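カテゴリ：施設・備品 ＞ 不具合と対応の記録
この記事は約3分で読めます

件名：大部屋のテーブルで皿が滑る、ついでに天井の照明がまぶしい
受付：2023年8月31日
場所：Cetusdale棟 吹き抜けの下
状態：一部解決

■申告内容
テーブルクロスの上に皿を置いて果物を扱うと、皿が布ごと手前に寄ってくる。果物は転がる。拾う。また転がる。申告者によれば「テーブルが果物を嫌っている」とのこと。原因の欄にそう書かれても困るので、こちらで調べ直した。

■現状の確認
クロスはピンクと白のチェックで、大きな白い花と筆記体の「Jasmine」が入っている。品のよい柄だが、滑り止めの機能を柄に期待するわけにはいかない。皿は白い丸皿。右端には造花のかごが居座っていて、布の重しになっているのはその一角だけらしい。
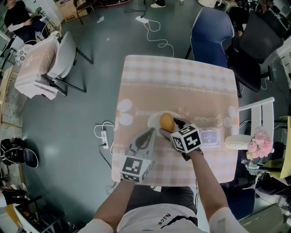

皿と黄色っぽい果物。右端が造花のかご

■試したこと
一、クロスを外す。皿はぴたりと止まった。ただし部屋が急に事務所に戻ったという苦情が三十分で2件届き、クロスは復帰した。

二、造花のかごを真ん中に移す。布は落ち着いたが、今度は皿の置き場がない。かごは右端へ帰した。

三、クロスの裏に滑り止めシートを敷く。Proltettiの薄手を一枚、2,835円。皿を指で押して7回試し、布がずれたのは最初の一回だけだった。その一回はシートを裏返しに敷いていたときのもので、シートの名誉のために書いておく。

四、床の電源タップを見る。テーブルの奥と左側に白いタップがあり、コードも出ている。椅子を引くたびに足がコードを引っかけ、それで布が揺れるのではという説が出たため。コードはクロスに触れておらず、この説は却下。つまずく件は別票にした。

■照明について
同じ票に「まぶしい」と追記されていたので、まとめて見た。本来は別票にしてほしい。天井は高くて白く、丸い照明のほかに、奥には直線形の蛍光灯もある。白い天井に白い壁で、中二階の黒い手すりくらいしか目の休まる場所がない。

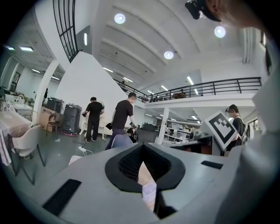
■照明の対応案
A案：丸い照明だけ消す。壁のスイッチにはどれがどれか書いておらず、一つずつ押して確かめるしかない。4月に誰かが貼ったというラベルは、糊の跡だけが残っている。

B案：テーブルを中二階の下へ寄せる。床から低い天井までの距離が縮まるので落ち着きそうに思えるが、そちらの天井にも小さな照明が五つあった。太い四角い柱もあり、テーブルと椅子の一式を入れるなら柱との相談になる。柱は譲らない。

C案：慣れる。費用はかからない。過去の票でもっとも採用率が高い。

当面はA案で進め、スイッチの対応表ができたらこの票に追記する。B案は、椅子の数を減らせるなら再検討する。青い布張りの事務椅子と黒いメッシュの椅子が同じテーブルのまわりにいる理由も、そのとき誰かに聞きたい。

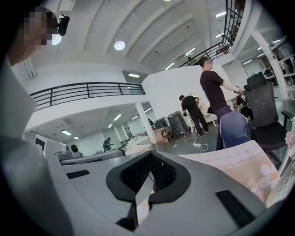 Despina Zamfirより返信：シートの件、ありがとうございます。ただ、裏に敷くとクロスの端が少し浮いて、袖が引っかかります。端だけ折り込んでもいいですか。それと、ラベルをはがしたのは私です。字が間違っていたので。正しいものを貼るつもりで、忘れていました。

■追記
折り込み可。ただし「Jasmine」の文字は隠さないこと（隠すとまた苦情が来る）。シートは端から指三本ぶん内側に切り、残りはRahimiの棚の二段目に入れた。ラベルの正しい文面はDespina Zamfirから受け取り次第、スイッチに貼る。

滑りの件は解決、照明の件は継続。コードの別票は、件名を「コード」とだけ書いて出されたため差し戻し中。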